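Stacking and Nesting of Household Cups: Project Report, Group 2

1. Why we chose cups

In our first meeting we had many ideas and most of them were too big. Fraser Kinnear wanted to study a whole kitchen cupboard, and I wanted to study lunch boxes. Our tutor, Henk Timmermans, told us to take one object that every person in the house uses, so we took the plastic drinking cup. The question of the project became: when is it easy to put one cup into another, and when is it annoying?

2. What we collected

We asked students in the Doherty and Eltmont residences to lend us cups for the month of October. We marked each cup under the base with a pencil number and wrote down the height, the width at the mouth and the width at the base. Cups with a handle were left out, although some people were disappointed about it. From the cups that stayed we made pairs and tried every pair in both orders. In total we wrote down 1,301 trials in the table, of which 352 were marked as "sticks". A trial was "sticks" if the lower cup came up together with the upper one when we lifted.

The table was kept in a shared file named Umimton, after a joke in our group which is too long to explain. Fraser checked the rows in the evening, and he found that I had mixed up height and width on one page. These rows were measured again.

3. What we noticed

The wall angle is more important than the size. A cup with almost straight walls goes in slowly, because the air has to come out, and then it holds. A cup with more open walls goes in quickly and comes out quickly. A small step or ring inside the cup also helps, but only if it is high enough.

We also noticed that people do not look at the base. They look at the mouth, and they aim for the middle of it. In our Flimano sheets (this is the name of our form for comments) more than 10 people wrote that a bright colour makes this easier. 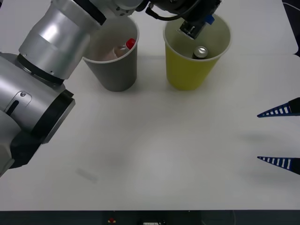 Colour is a subject we would like to study better next time. All our trials were done on one kind of table top, and we did not think about the background before we started. On a matt white surface a yellow cup is quick to find, and its opening is easy to aim at from above. A white cup on the same surface would probably be slower, but we have no numbers for this – we had only a few pale cups and they were all of different shapes.

4. Problems

Some cups were scratched inside from long use, and this can change the result. We did not write down the scratches. The cups from Eltmont were also older in general, so the two residences should not be compared. Henk advised us to keep the data together and to say this clearly in the report.

All cups were washed and given back, except one that has no owner on the list. It is on the shelf by the door of the project room, pencil number 2.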